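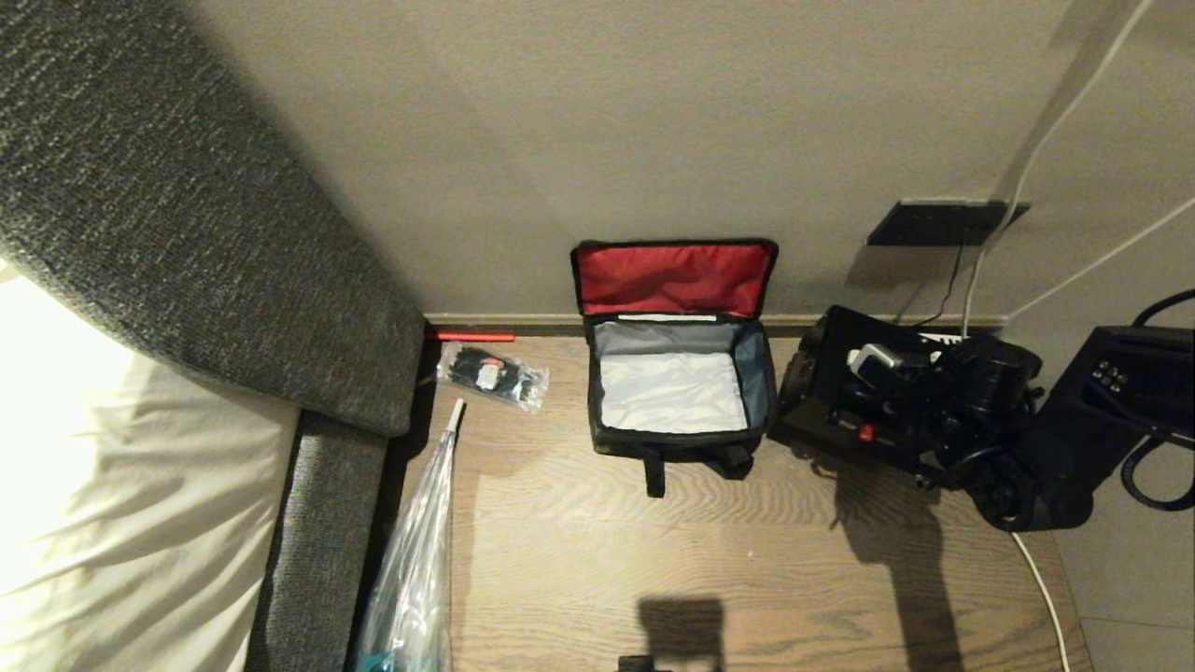 Soccer Kit Care: Tips for Getting Through the Season

Wash jerseys the same day
Sweat and grass set fast. If you can't run a load after the game, rinse the jersey in cold water and hang it over the tub. Don't leave it balled up in the bag until Tuesday practice.

Turn printed shirts inside out
Names and numbers crack from rubbing against zippers and other clothes. Close every zipper in the load, turn the shirt inside out and wash on cold. Skip fabric softener. It coats the polyester and the shirt stops wicking. Never iron over a printed number.

Grass stains
Mix one part white vinegar with 2 parts water, dab it on and leave it for 25 minutes. Work in a little liquid detergent with an old toothbrush and wash as usual. Check the stain before the shirt goes anywhere near a dryer. For white shorts, an oxygen cleaner in cool water overnight does better than chlorine bleach, which can turn polyester yellow.

Mud
Let it dry. Wet mud only spreads. Once it's dry, knock off what you can outside, brush the rest, and then wash. The fields at Nardale are heavy clay, and after a November game there we do the socks in a separate load — otherwise the grit ends up in everything.

Cleats
Bang the soles together before you get in the car. At home, take out the laces and insoles, scrub the plates with warm water and dish soap, and wipe the uppers with a damp cloth. Stuff them with newspaper and change it after an hour or two. Keep them off the radiator. Heat loosens the glue, and a split sole can't be fixed with anything I've tried. Leather pairs get a thin coat of conditioner every few weeks.

Shin guards
Wipe the shells with soapy water after each game. Sleeves go in a mesh bag with the socks. If the smell has settled into the foam, sprinkle on baking soda, leave it overnight and shake it off in the morning.

Goalkeeper gloves
Rinse in lukewarm water with the gloves on your hands, rubbing the palms together lightly until the water runs clear. Press the water out, don't wring. Dry them in the shade and store them with the palms not touching — latex sticks to itself and tears when you pull it apart. Dampen the palms a little before the next game.

The bag
Empty it all the way, every time. Side pockets too. Most bags can be wiped out with vinegar and water and left open overnight. A couple of dryer sheets in the bottom help some.

Mark everything
Half the league wears the same black socks. A laundry marker on the inside of the waistband, the tongue of each cleat and the back of each shin guard is enough. We lost a good jacket at the Brurnurwood tournament for want of a name in the collar.

Balls
Wipe them down and let them dry indoors at room temperature. Wet the needle before you put it in the valve. Let out a little air if the ball is going to sit all winter, and pump it back up to the pressure printed near the valve before the first practice.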